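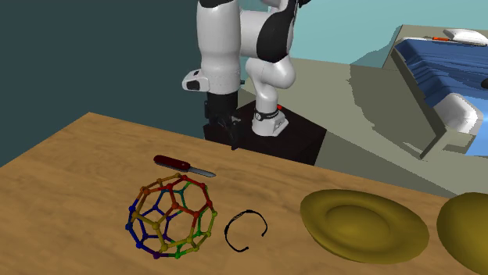 Mesa de trabajo simulada del kit: brazo blanco y negro, pinza de dos dedos, navaja roja, modelo molecular, banda negra y plato.

Skeslow Mesa, kit de simulación para manipulación
Ficha de datos

Resumen
Skeslow Mesa reúne escenas simuladas de sobremesa para entrenar y evaluar políticas de agarre y colocación. Lo distribuye Ljungberg con licencia por puesto. La ficha cubre el paquete base; las cocinas de la ampliación Cluvville se documentan aparte.

Contenido
4000 episodios en total
100 objetos con malla visual y malla de colisión
40 disposiciones de mesa
2 cámaras por episodio, una fija y otra en la muñeca

Cada episodio incluye las imágenes, las posiciones articulares, la apertura de la pinza y una instrucción breve en inglés. Las instrucciones en español están en una carpeta separada y todavía no cubren todas las tareas.

Objetos
El catálogo mezcla vajilla, herramientas pequeñas y piezas de geometría difícil. Los modelos huecos, como el molecular de bolas y varillas, usan una malla de colisión simplificada: los dedos no pueden entrar entre las varillas aunque en la imagen se vea la mesa a través de ellas. Las navajas son cuerpos rígidos y la hoja no se pliega. Las bandas y aros tampoco se deforman.

Instalación
Descomprima el paquete y ejecute el script de preparación desde la carpeta raíz. La primera carga compila los materiales y tarda varios minutos. Para comprobar la instalación, lance la escena de prueba antes de generar episodios propios.

Limitaciones conocidas
Las sombras de los objetos finos son débiles y pueden perjudicar la estimación de profundidad.
Los platos de borde ancho resbalan más de lo esperable si se agarran por el canto. El coeficiente de fricción se puede cambiar en el archivo de materiales.
No hay líquidos ni telas.
No se ha medido la transferencia a un brazo real.

Versiones
11 de septiembre: corregidos los nombres de objetos duplicados y el orden de las articulaciones.
Abril: primera entrega, probada en el laboratorio de Hondton.

Contacto
Mantenimiento de los datos: Souad El-Sayed. Al comunicar un error, indique el número de episodio y la versión del paquete.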